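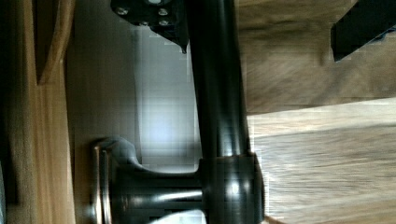
The weakest part of a burglary report in Ukville is the property section. It has one line per item, a box for the dollar value and a box for the serial number, and the officer usually fills in the first box and leaves the second blank. What goes on the line is a category: "tools," "bike," "machine part." Take a smooth black rod that steps out to a wider collar at one end, with a lever on the side that ends in a silver-rimmed disc. An owner could say that much from memory, and a clerk could check it against a shelf in a minute. Entered as "machine part, black," it matches nothing in particular, and the item stays where it is until the holding period runs out.

The department's property summary, released in August, lists 1,323 theft and burglary reports for the year it covers. It also lists 395 recovered items logged into the evidence room on Femano Street. Of those, 24 were returned to an owner through a match with an earlier report. Others went back when the owner was at the scene or when a suspect named the address, and those should be counted separately, as the summary does. The 24 are the measure of whether the reports work as a search tool. By that measure they do not work well.

The usual explanation is staffing. The evidence room has one full-time clerk and the patrol division has been short since last year. Staffing is a real limit, but it does not explain the form. A second clerk reading "machine part, black" would have no more to go on than the first.
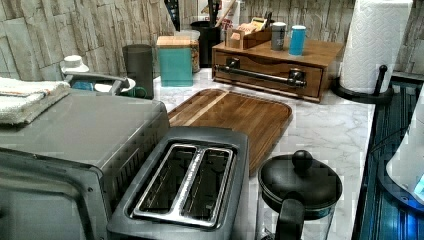
The form itself came over from the old paper version when the department moved to the Mathur records system. The description field holds 100 characters. Officers can add a supplement, but the supplement is a separate document, and the property search does not read it. An officer who takes down a careful account of a stolen item, and puts it in the supplement, has stored it where the clerk's search will never find it. I asked to see the search screen at the September open house and was shown it. It looks at category, brand, serial number and the short description field. There is no option to include supplements.

Trikham, across the river, uses the same system and has had the longer field turned on. It also gives victims a one-page sheet to fill out and return within a week, with separate spaces for shape, finish, damage and markings. Trinidad Robles, who ran evidence intake there before she retired, told me the damage line was the most useful one on the sheet. New items look alike. A dent near a hinge or a repair made with the wrong screw belongs to one item only, and owners tend to remember these things once someone asks.

I would make three changes in Ukville. Lengthen the description field. Make the supplement searchable, or stop putting property details in it. Adopt a follow-up sheet, with a clerk entering the answers so that patrol is not asked to type more at the end of a shift. The first is a setting. The second may require paid work by the vendor, and the council should ask for a price before the next contract renewal. The third costs paper and a few hours a week.

There is an objection about accuracy. A victim who writes a description several days later may be guessing, and a guess can produce a false match. That is a fair concern in a criminal case, where the description may be read back in court. The sheet should be dated and kept apart from the officer's first account for that reason. For returning property the risk is smaller. A false match costs one phone call and one trip to the counter, where the owner either recognizes the item or does not.

The department already photographs every recovered item at intake. Those photographs are filed by case number, so an owner whose case number is different cannot be shown them without a manual search. If the council takes up the property form this winter, the photo index should be on the same agenda.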